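Sodanstead Makers & Automation Help
Print this page | E-mail this page
We use cookies to remember your login. By staying on the site you accept them. OK

Gripper lets go of parts when the e-stop gets hit — normal or fault?

posted by favitz_floor, 12/21/23
2843 views

Hi all, hoping someone has been through this. I look after a little sorting cell at work. One arm, one electric parallel gripper, picks parts out of a carton and puts them into a tray. It's been good as gold, apart from me getting the tray offsets wrong early on.

This week one of the younger blokes hit the e-stop because his sleeve was getting closer to the arm than he liked (good on him, I told him so). The arm stopped dead, as it should, but the gripper opened up and dropped what it was holding. It landed on the bench and bounced onto the floor near his foot. No injury, but it was a solid lump of metal and I didn't love it.

I'd always figured the gripper would hang on if everything stopped. I tried it again with a foam block and it dropped that too. Then I tried the pause button on the pendant and it held fine. So it's only the e-stop that does it. The gripper gets its power through the tool connector at the wrist.

Is this how it's meant to behave, or have I got a dud gripper? My boss wants it running again before the December shutdown and I'd rather not say yes until I know what's going on.

Share (2) | E-mail this thread

Reddy_Rob wrote:

Sounds like a dud. We had one that dropped stuff all the time and a new one fixed it. Might be worth turning the force up as well, ours is at 98 per cent and never lets go of anything.

Share (0)

Balakrishnan Palaniappan wrote:

Please don't turn the force up and call it fixed. If the gripper has lost its power, the force setting won't help you one bit, and you'll have more squeeze near people's fingers the rest of the time.

My guess is that your e-stop cuts the tool power along with the arm power. A pause leaves it on, so the gripper keeps its grip. After that it depends on the gripper. Some electric ones have a brake or a screw drive that stays put with the power off. Others relax, and a few have a spring that pushes the jaws one way or the other. Look in the manual for "behaviour on power loss" or something close to it. If it says the jaws may open, your gripper isn't broken, and the cell needs to be set up knowing that.

There's a second thing to check. Some controllers reset the tool outputs when the safety circuit trips. If the gripper sees its open signal while it still has a bit of power left, it'll do what it's told. Put a meter on the tool supply and log the output, then trip the e-stop with your foam block in the jaws. Do it low down over something soft, and keep everybody back — including whoever's holding the meter.

Don't be tempted to wire the gripper to its own supply so it never loses power, at least until someone qualified has gone over the risk assessment with you. A gripper that can't let go has its own problems if there's a hand in it.

Share (500) | E-mail this answer

movow_nights wrote:

Agree with Balakrishnan, and I'll add what we did, as ours turned out to be a bit of both. The jaws went slack on power loss, and we had a reset output on top of that, so it really threw the part away from itself.
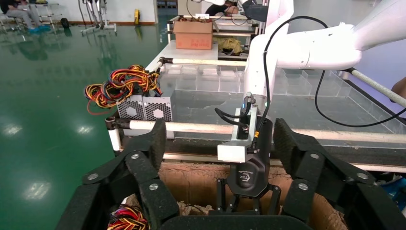

Our biggest change was the path the arm takes while it's carrying something. It used to swing up high and straight across the bench at chest height, which looked great and saved hardly any time. Now we keep the lift as low as we can get away with. When the black jaws are just over an open cardboard box with crumpled brown paper in it, like that one, a drop is pretty much a non-event. It's the trip across to the tray that needs thinking about, especially if you've got heavy stuff in the mix like those power supplies sitting on the table, and people working within reach. I went through every waypoint and asked myself what would happen if the part fell right there. A couple of them I didn't like at all, so they got moved, and we put a lip on the edge of the bench as well.

Have a look at your cable at the wrist too. A loose connector can give you the same drop with no e-stop involved, and you'll go half mad chasing it. Give it a gentle wiggle test with the arm stopped and a bit of foam in the jaws, and watch the gripper's status light.

And write it on the cell! We've got a sign that says the gripper may release when stopped. The new starters do read it, and the first thing they ask is where to stand.

Share (98) | E-mail this answer

favitz_floor wrote:

Thanks heaps, both of you. Found it in the manual under power loss, one line, "jaws may release". So it's not a dud. Still have to put the meter on it to see about the output thing. I've told the boss it stays off until that's done and the path's been lowered, and he grumbled but he's okay with it. Will post the readings when I've got them.

Comments (2) | Print this page
Get the Sodanstead newsletter in your inbox. Unsubscribe any time.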